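Filed under: Minutes / Kitchen & Tableware
2 min read – 38 shares

Canteen crockery meeting, Thursday, Rustden site. Started late.

Bowls – Honisetti quote in, 481 pieces, price held til October. Canpolat cheaper but wants a minimum order of 2000. Too many. Agreed: Honisetti.

Trays – Ostidel can do up to 321 in one go. Color still open, green prefered by most.

Storage – shelf by the sink too shallow, measure again before next time. 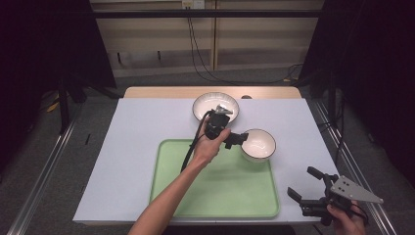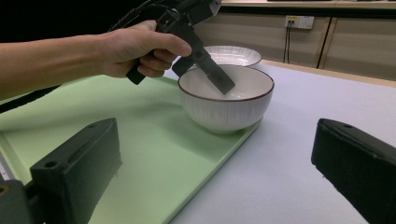

Tray layout – went back and forth on this. Two bowls per tray is the plan, soup plus side. White with the dark rim liked by everybody, shows up well on the pale green. Raised edge on tray stays, no flat ones. Cutlery spot not decided.

Action: confirm bowl order, ask Ostidel for tray delivery date. Next meeting same time, bring teh shelf measurements.

0 comments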